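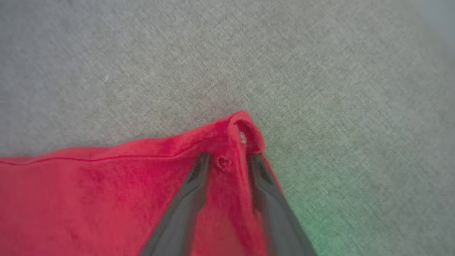 Red fabric with a soft, fuzzy pile on a light grey woven surface.

Illstead Ear Drying Wrap for Dogs

Drop-eared breeds get damp ears, and the pet trade has plenty of things to sell you for it. We stock the Illstead wrap because customers kept asking. We have our doubts about some of what gets said for it.

The maker says it "prevents infection." We haven't seen anything to back that up and won't repeat it as our own claim. It is a snug tube of absorbent cloth that goes over the head after a bath or a swim. It soaks up water from the outside of the ear. It does nothing inside the canal, and a dog that scratches or smells yeasty needs a vet.

Take it off after 30 minutes. Left on longer, it holds moisture against the skin.

The label promises 1,000 washes. Ours has been in use since October, so ask us again in a few years. Skip fabric softener.

Sizes: small, medium, large. Measure around the head behind the ears. Spaniel owners usually end up returning the small.

The Evon version costs more and adds a chin strap. Most dogs we tried it on hated the strap.

Last updated: March 30, 2021

Contact | © Hostell Dog Supply | Back to top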